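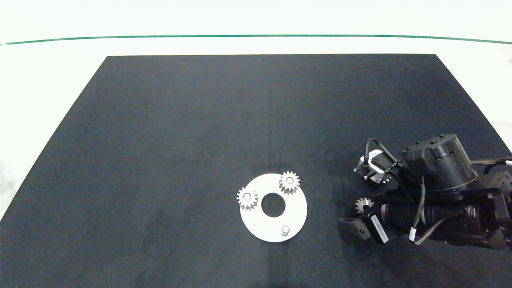 Posted by Durán

Cell Technician, Two-Arm Gear Bench (part time)
Pletwood, Skimthorpe site. Job ref. 1213

We need a technician to look after one bench cell that puts small spur gears on a round carrier plate. You will own its setup, upkeep and repair.
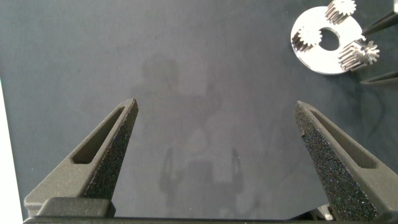
Finger care takes up most of the week. You will clean and replace the fingers on both grippers and reset their zero after every change. The gripping faces are rough and speckled, and grit packed into them shows up as bad picks, so you should be comfortable checking them closely. Worn sets go in the log under part 1701.

Other duties:

Re-teach the plate position whenever the mat is moved.

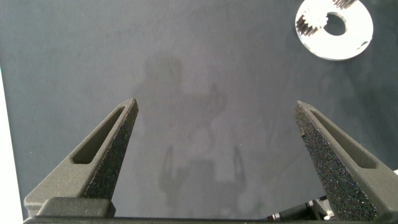 Check the wrist cameras and their cables at the start of each shift, and retie any cable that has worked free.

Swap joint motors with help from the Plarkivia service line.
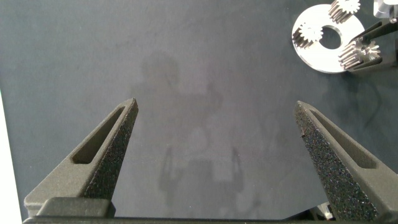
What we ask for

Two years with small arms or similar equipment. Neat hand wiring. Able to read a fault log and write one. Own transportation.

Hours are 6 a.m. to noon. Contract runs 40 weeks from May. Apply at the Skimthorpe front desk or by mail, quoting the job ref.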